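Heltia Folding Laundry Table - five months in

Posted Nov 4, 2018

I have been meaning to write this one up since June, when the table came, and then the summer got away from me and suddenly it was sweater weather and I was using the thing every single day. So I have more to say than I would have back then, which is probably good for you and a little embarrassing for me.

A bit of background. Our laundry corner is what the landlord calls a "utility area," meaning a stretch of wall with a plug in it. For years I folded on the bed, and the bed is low, and my back has opinions. I had looked at the Pedine table, which everyone seems to love, but it's deep and it would have blocked the closet. Then my friend Ye-rin Yang let me try her Heltia one afternoon while we were supposed to be planning a birthday dinner, and I folded a whole basket of her towels without noticing. I ordered mine that night. It cost me $177 with shipping, and I did wince.

Putting it together took one evening and 3 cups of tea. The instructions are fine until the step with the brackets, where the drawing is so small I had to take it over to the lamp. Woo-jin Baek from downstairs held the far end up for me while I did the bolts (thank you again, I still owe you a pie). Once the legs are locked it doesn't wobble at all, even when I lean on it, and I do lean on it.

What I like best is the height. It hits me right at the hip, and I can stand there through a whole radio program and not feel it afterward. The top is a nice light wood, much prettier than I expected from the website, and smooth enough that nothing has ever snagged on it - not my good cardigan, not even the tights. And it's big! I can dump out the dark things in one go and still have a corner left to fold in, as long as I'm being sensible about it.

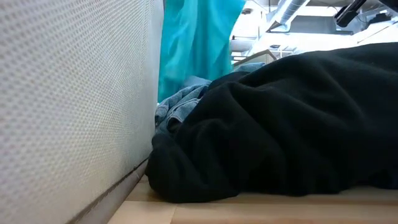

I am not always sensible about it, of course. The trouble with a good flat surface is that clothes arrive on it and then they stay. I'd say the bulky things are the real test for any folding table. Shirts and pillowcases are easy, but a fleece takes up so much room before it's folded, and jeans want to be shaken out and smoothed flat, and if you have both in the same load you'll be shuffling them back and forth. The Heltia handles it better than the bed did, that's for sure, but if you have a houseful of teenagers I would look at the longer size.

Now for the complaints, because I do have a few. The finish marks if you set down anything damp. I left a wet washcloth on it in the second week and there's a pale ring there to this day, so I keep an old towel handy. The fold-down part is stiffer than I'd like, and I've pinched my thumb twice. And there's no rail or hook anywhere on it, which seems like a missed chance, so I bought a little Ondivex clamp-on bar for my hangers. It works nicely but it was extra money.

I also rang customer service about a missing foot pad and they mailed me one within the week, with a handwritten note in the envelope. I thought that was lovely and I've kept the note.

Would I buy it again? I would, yes, though I'd wait for a sale. Four stars from me, and I'll come back and add to this if the hinges start to go.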